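I bought the Brunner folding shopping cart in September, after the wheel came off my old one halfway up the hill with six cans of tomatoes in it. The Brunner costs $191. For a bag on wheels. I wanted to dislike it, and I've mostly managed to.

## What you pay for

An aluminum frame, a zip-off bag, and two large rubber wheels on a real axle. The box says it folds flat in 3 seconds. It folds flat in 3 seconds if you have already emptied it, unhooked the bottom strap and found somewhere to put your coffee.

The handle is good, I'll give them that. It's wide enough for both hands and the foam hasn't started to peel. The bag is less good. The lining is thin at the corners, and the inside pocket is too shallow for a phone, so I don't know what it's for. Coupons, maybe.

My complaint about most cart reviews is that they're written by people who wheeled the thing across a kitchen. Mine has done the grocery run on foot, there and back, for a whole fall. 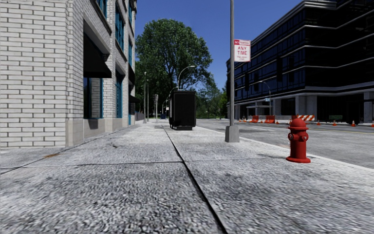

## Rolling it

Empty, it rattles. Put a bag of potatoes in the bottom and the rattle goes away, which tells me the base plate is loose in its slot by design or by neglect. I wrote to Brunner to ask which. They sent me a link to the care instructions.

Loaded, it pulls well in a straight line. The makers call this "glide," and they charge for it. My neighbor Margit Tangen has the Litthorpe, a plainer cart with smaller wheels, and we swapped for a week. On smooth floors I couldn't tell them apart. Outdoors the Brunner was quieter and the Litthorpe tugged at my wrist more. Is that worth the extra money? For her, no. She took hers back and seemed pleased to have it. 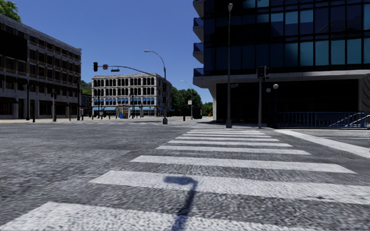

Weight limits are where I trust these companies least. Brunner prints a generous one on the tag and then, in smaller type, takes half of it back for "uneven surfaces." I'd like to know where they think people shop. An ordinary street crossing, with broad painted bars and a curb at the far side, is enough to count as uneven in my book, and I'd guess most owners cross a few of those before they get to the milk. I load mine to the lower number and ignore the tag.

Curbs deserve their own paragraph. Going down is fine. Going up, you have to turn around and haul it backward, same as any two-wheeler. The three-wheel climbing version exists, costs $259, and is sold as the answer to this. I tried one in the Pratville store with their demo sandbags in it. It climbed the display step nicely. It also weighed so much empty that I wouldn't want to lift it onto a bus.

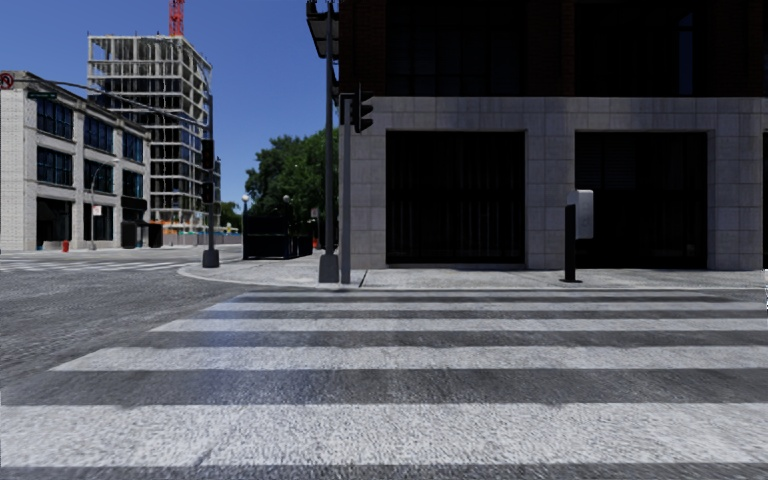
And lifting matters more than climbing if you ride the bus at all. The two-wheel cart I can grab by the axle and swing up in one go. The climber needs two hands and a patient driver. The salesman said most people get used to it, and I'm sure they do, having paid for it.

## Rain, zippers, and the rest

The cover is "weather resistant." A light drizzle beads up. A proper downpour comes in through the zipper and settles in the flour. Dusport sells a separate rain hood that fits, more or less, and I resent having needed one.

The zipper itself has snagged 5 times, always at the same corner. Rub a candle stub along the teeth and it behaves for a while. 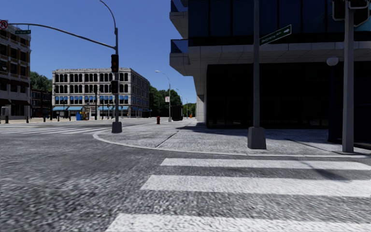 *Street corner with the crossing and the green name sign.*

## Would I buy it again?

At the full price, no. On sale, or used with the wheels in good shape, I might. The frame and axle are well made and I expect them to outlast the bag, and replacement bags are listed on the Brunner site, though they were out of stock each time I looked.

If your walk is short and flat, get the Litthorpe and a candle stub. If you already own the Brunner, check the screw under the handle bracket. Mine had backed out two turns by the end of the first month.

— Rahel Thaler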